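Tidying Up: Can a Machine Do It Yet?

Reading time: 4 minutes

Every January I get letters asking when a machine will finally clear the bedroom so we don't have to. I love this question! I've been following home robots for years, and the chores they find hard have taught me a lot about doing those same chores well.

Start with flat surfaces. Wiping one is well within reach for a machine, as long as the surface is clear. Clearing it is the hard part - every little thing has to be recognized, picked up the right way and put somewhere sensible.
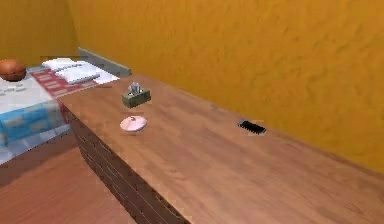

Wilma Jardine, who tests home machines at Vunitz, told me her team would take 100 coffee mugs over one pocket comb. A mug stands up and offers itself to be grabbed. Anything thin and flat hugs the wood, and the fingers scrape along beside it. You and I slide it to the edge and pinch it there without thinking, and some of the newer machines are learning that same slide. Wonderful to watch!

Tips you can borrow:

1. Give the flat stuff a tray. Combs, remotes, pens and cards all go in it, and then you lift one thing when you dust.

2. Leave a knob or handle facing up on anything with a lid. Easier for a gripper, and much easier for sore hands.

3. Keep tissues in a low box that won't tip when you pull one out with wet fingers.

4. Clear a desk from the far end toward you. Move the tall things first so you don't knock them reaching past, close the laptop before you wipe, and watch for cables. A cord is still the thing most likely to stop a machine cold, and it trips me up too.

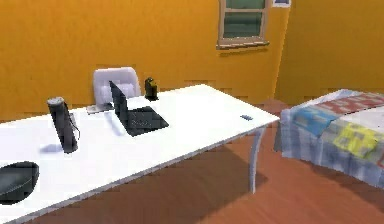
What about the bed?

Not yet, I'm afraid. Cloth changes shape every time you touch it. Edvin Sundqvist at Purnow showed me a machine that squared up a blanket in 40 minutes, and I cheered anyway. Pull the far corners first, then smooth toward yourself, and you'll beat it easily.

My guess is we'll hand over wiping first, then sorting, and bedding a good while after that. Write and tell me which chore you'd give up!

Related tips
Getting candle wax off a wood counter
Folding fitted sheets on your own
Quieting a squeaky office chair

Get our tips by email every week. You can unsubscribe at any time.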